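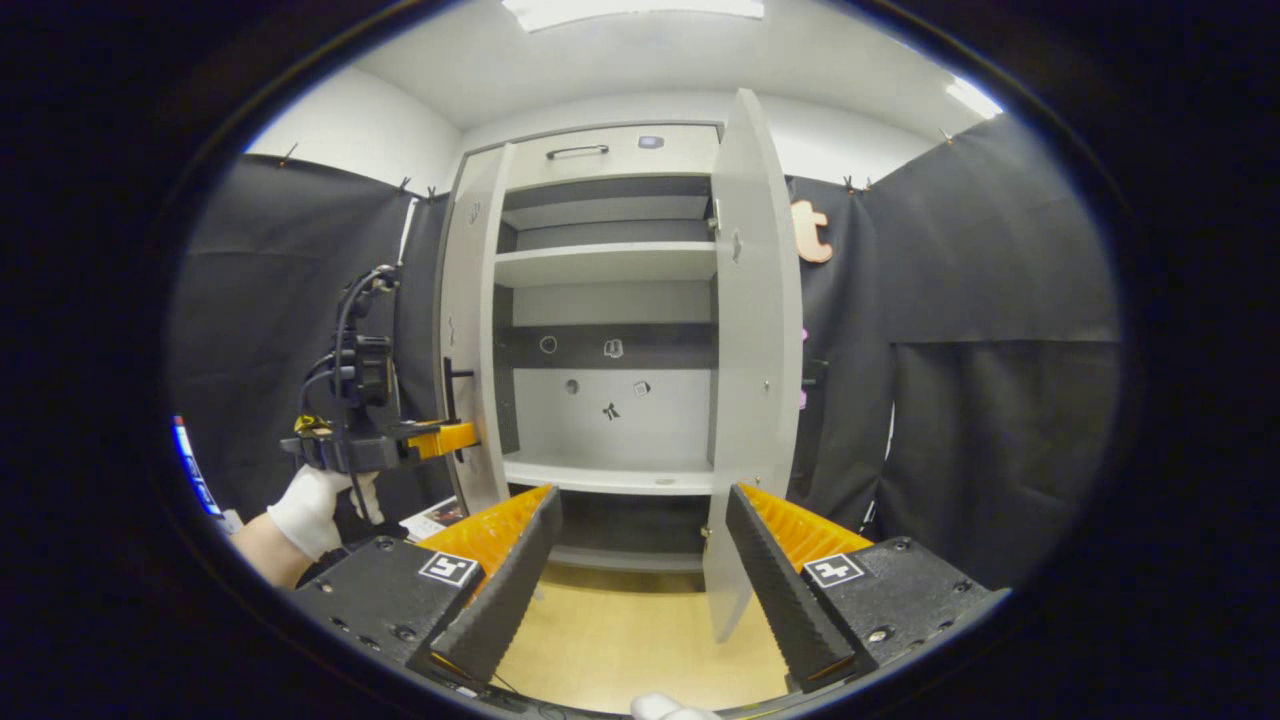

# Notes for the hand care talk (Thursday, after lunch slot)

*Slides are mostly pictures, so the words are all in here. Breathe. Drink water. Don't read this out loud like last time.*

## Opening

Hi everybody! So I want to start by asking you all to look down at your hands. Go on, both sides. Anybody got a crack on the knuckle? A hangnail you've been picking at since breakfast? Keep your hand up if it stung when you used the sanitizer in the lobby (wait for the laugh, there's always one person who winces).

I got into this subject the dumb way. I spent four winters packing orders at the Flasberg warehouse, and by the second one I couldn't close my fist in the morning without something splitting open. I thought that was just what work hands looked like. My fix was to smear on whatever lotion was by the register at the gas station, go to bed, and complain.

## Slide 2: what dries hands out

Go slow on this one, people take notes here.

- Hot water. Feels amazing, strips the oils right off. Lukewarm does the job fine.
- Soap that's too strong for what you're washing off. You don't need degreaser after a sandwich!
- Cardboard. I always get nods from the shipping folks. It soaks up whatever moisture you've got, and the edges do the rest.
- Winter air, and then the heating indoors on top of it.

Ask the room: who here handles paper or boxes all day? Let them talk a minute, the stories are usually better than mine.

## Slide 3: gloves, and the liner thing

This is the part I get excited about, so watch the clock.

Gloves help, but if your hands sweat inside them for hours, the skin gets soft and soggy and then it tears easier. So the trick that changed everything for me was thin cotton liners. Wear them under the waterproof pair when you're doing dishes or cleaning, swap them when they feel damp, throw them in the wash with your socks. I keep 10 pairs going and I still run out by the weekend.

Bring the basket of sample pairs and pass it around. (Sizes! Tell them to try before they buy. Too tight is worse than too loose, your fingers get tired.)

If somebody asks about latex: some people are allergic, and an itchy rash under the glove is worth showing to a doctor. I'm not a doctor, say that clearly.

## Slide 4: creams, ointments, lotions

Keep it simple. Lotion has the most water in it, cream is thicker, ointment is the greasy one. The greasy one is what you want on a bad crack, and the time to use it is bedtime, under those same cotton liners. You'll feel silly. You'll also turn the pages of your book very badly.

I use the plain Umodine ointment, no scent, the tub with the wide lid. I tried the Takagi hand cream too and liked it for daytime, it sinks in fast enough that I can pick up my phone without leaving a smear. They'll ask if anybody pays me. Nope! I buy my own tubs like everyone else.

Put it on while your skin is still a tiny bit damp. Pat, don't rub. Get between the fingers and around the nails, everybody skips the nails.

## Slide 5: my little experiment

Okay so I did this thing last February where I put ointment on only my left hand every night and left the right one alone. I wrote it down in a notebook and everything. By the end of the month my right hand caught on my sweater every time I got dressed, and the left one didn't. One person, one winter, so it proves nothing, but it sure convinced me.

(Show the notebook page if the projector's behaving.)

## Slide 6: at work

The break room at Kundent has a pump bottle by every sink now, and all it took was somebody asking. So ask! A big pump bottle costs less than the fancy coffee pods. Put it right next to the soap, eye level, with the cap already off. If it's in a drawer it may as well be on the moon.

Also, short nails, rings off before you wash if you can. Soap hides under a ring and sits there all day. I had a red band on my finger for nearly 72 days before I figured that one out.

## Questions

Ones I usually get:

- *Is petroleum jelly okay?* Yes, cheap and good, just slippery.
- *Does drinking more water fix it?* Drink your water, but put something on your hands too.
- *Super glue on cracks?* I know people do it. Please see a pharmacist instead.

Leave the sign-up sheet by the door, and remember to get the basket back before everybody heads out.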